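04/01/2019

First proper day back at Prarness. The heating had been off over the holiday and the arms had been off too, and of the three of us I'd say the arms took it best. They homed first time. I had to go and stand by the kettle.

The plan, as written by a more cheerful version of me before the break, was to finish comparing Jelto with Tongate and have a table of results by the evening. I do have a table of results. I'm putting it down here before I write the version for other people, in which everything will sound as if I meant it.

What we were testing

Tongate is the old method. You drive the arms by hand through the job, record everything, and train on the whole recording with every moment counting the same as every other moment. It is plain and a bit stupid and it mostly works. Jelto is my improvement on it. Jelto goes through each recording, finds the moments when something changes hands or a gripper closes, and makes those count for more in training. The idea is that a long slow reach across the table teaches very little and the half second when the fingers shut teaches nearly everything. I still think this is right. I thought it more loudly in August.

Both were trained on the same 124 demonstrations, pens and straps and all the other bits that live on the desk, to be picked up by one arm, passed to the other if need be, and put in the tray. Same cameras, same number of training steps, same machine. I was very careful about that. If I'd been a bit less careful I would have something to blame.

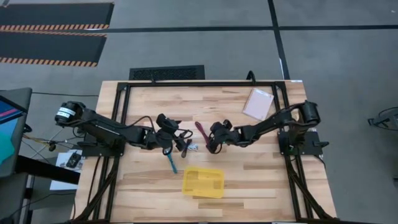 The pens have never been the trouble. A pen is stiff, it stays the shape you left it, and either gripper can get hold of it if the angle is halfway sensible. I could run pens all day and feel like a genius. Straps are where it gets interesting, as the end you want is never where it was, and when one arm lifts, the rest of the thing swings about and the other arm has to decide whether to wait or go. Under Tongate it goes. It always goes. Under Jelto it is supposed to have learnt to wait, that being the whole point of Jelto, and also the title of the talk.

So the test was handovers of floppy things only. I had fixed the number of trials at 13 for each method before the break and written it in the notebook in pen, having caught myself last year stopping a run early at a flattering moment. I drew the starting positions out of a mug. I swapped which method went first each time so that neither would get all the warm motors or all the cold ones. The camera views went into the log with no method name on them, and I did the scoring from the log afterwards, blind, with a biscuit.

The rule for success was dull and strict: the second gripper has it, the first has let go, nothing has touched the table since the lift. Dropping it into the tray by luck does not count. There was one lovely bit of luck of that kind and I had to mark it a fail and I minded.

The cables

The braided charging cables went in as the hard case. There were none in training, so neither method had any right to expect them. They are heavier than the straps at one end and they hold a curl, and with the connectors on they have opinions about which way is down. When one arm holds the bundle up, the other one's wrist camera gets a view with zigzag hanging right down the middle of it, and the other arm somewhere behind. I had known this in theory. Looking through the wrist views one after another is a different matter, and I began to feel a certain sympathy for the policy. If somebody held that in front of my face and asked me to pass it on neatly, I'd go by guesswork as well.

I think there's something real in here. Jelto decides which moments matter by watching for the gripper closing and for the picture at the wrist changing quickly. With a pen, those two things happen together. With anything that dangles, the picture changes quickly all the time because the thing is swinging, and so half the recording gets marked as important, including a good deal of me dithering at the controls. I may have spent four months teaching two robot arms to dither. They've picked it up very well.

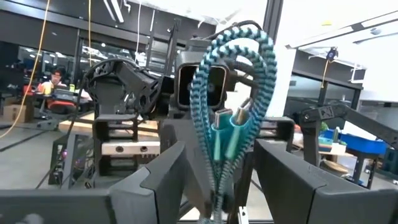
The result

Tongate: 3 out of 13.

Jelto: 2 out of 13.

I scored them again in case the biscuit had affected things. Same numbers. I then tried the obvious excuses in turn. Leaving out the cables didn't rescue it. Neither did the drawing of lots, which if anything had been kind to Jelto. A difference of one trial means nothing at all, of course, and I shall say so in the report in a calm voice, while remembering that if it had been one trial the other way I'd have been sorely tempted to find it encouraging.

The failures are more use than the score. Tongate fails by snatching: the first arm lifts, the second dives in, and they pull against each other or miss. Jelto fails by hovering. The second arm comes up close, stops, drifts, comes up close again, and then the time limit runs out on it. It does wait, then. I'll give it that. It waits beautifully. What it lacks is any notion of when to stop waiting.

For next time

Drop the wrist picture from the marking step and go by gripper closing and motor load only. The load on the giving arm ought to fall when the other one takes the weight, and that is a cleaner sign than anything the camera can offer. The motor readings are in the logs already, so no new demonstrations needed, thank heaven.

Go back through the recordings and cut my own pauses. Mortifying but quick.

Give both methods longer before the time limit, and give it to both, and write down the new limit before starting.

Don't touch the test set. Leave the cables in.

Also need to change the title of the talk.

Went to the Mazandarani afterwards for the aubergine thing and took the notebook with me, meaning to work. Got as far as drawing a graph with two bars of nearly the same height and shading one of them in very nicely. The rice was excellent. Home late, and I've left my scarf on the back of the chair at Prarness, so tomorrow starts with a cold neck and the relabelling script.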